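Folding towels on the diagonal

Mar 19, 2025

I have been sorting out the linen shelf since January and the towels are the part that keeps going wrong. Sheets behave once they are ironed. Terry cloth doesn't.

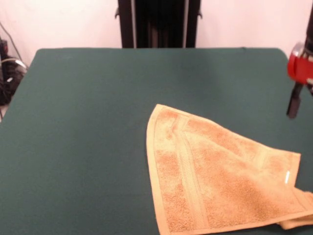
The usual method is halves, then thirds, with all edges square. It works on thin towels. On a thick one the loops grip each other, so the top layer drags the one beneath it and the last fold ends up skewed. A diagonal first fold takes up the error differently. The corner goes over to the opposite edge, the hem is pulled straight, and any slack collects at the open end, where it can be shaken out before the next fold.

Points I have settled on so far:

Work on felt. A polished table lets the towel slide whenever one side is pulled. Felt holds the bottom layer still while the top one is moved. The drawback is lint, and dark green shows all of it, so the cloth gets brushed at the end of each session.

Use the hem as the reference line. The flat band at the edge has no pile and stretches less than the body of the towel. If the hem is straight, the rest can be corrected. If it isn't, start again.

Watch the woven stripe. On a towel with a dobby border the stripe shows a twist in the fabric well before the outline does. Once the first fold is made it should run parallel to the fold line.

Keep the label inside if possible. I don't cut labels off, as I need the washing instructions, but a label in the outer layer catches on the towel above it in the stack.

The loose end remains a problem. On a triangular fold the layers at the wide end don't finish level, and the top one curls back. Feven Teshome suggested rolling from that end towards the point and tucking the point in. I tried it on seven towels. The rolls held on the shelf, but they take more depth than a flat stack and mine only just fitted. Melquiades Jaramillo folds the flap under before doing anything else. It makes a neater edge and a thicker middle, so the stack leans after three.

Washing matters more than I expected. I left out the softener for a few weeks and the towels came out with a stiffer pile, easier to crease and easier to line up. Tumble drying puts the bulk back. Line drying leaves peg marks, which I put at the hem end so they fall inside the fold.

Bath sheets are next. They are too wide for the table when opened out, so they will need a half fold in the air first. The face cloths can stay in their basket as they are.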